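Chapter 4
Collecting Demonstrations

Chapter 3 treated the training set as something already on disk. We now turn to where it comes from. A learning system that moves objects needs recorded examples of objects being moved, and each one takes time on a real machine.

The running case is Pluranska, a tabletop sorting project at Cirkia. Its first set held 2000 episodes, collected in sessions of 200. Every episode began with a new arrangement of household items, and the operator followed a single written instruction such as "put the duck next to the sponge." Almost 14 percent were later thrown out, mostly for late starts or wrong labels.

Section 4.1 covers the choice of objects. Section 4.2 deals with layout: how far apart to place things, and how often to repeat a position. Section 4.3 describes the episode log, including the Status field, which students tend to leave for last and should fill in first. Section 4.4 compares operators. The 16 exercises at the end use the Pluranska log.

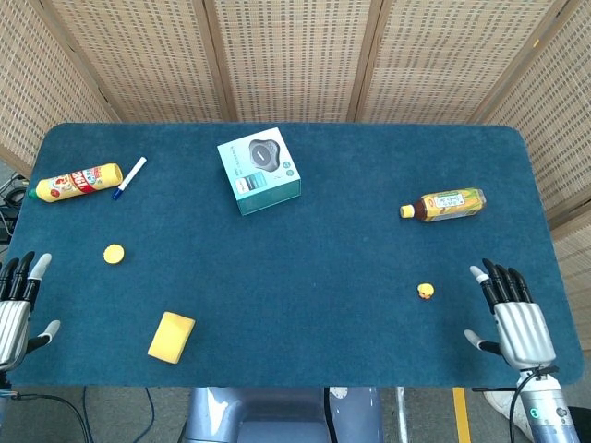 Figure 4.1 Objects spread over a felt-covered table, with a robot hand at each side.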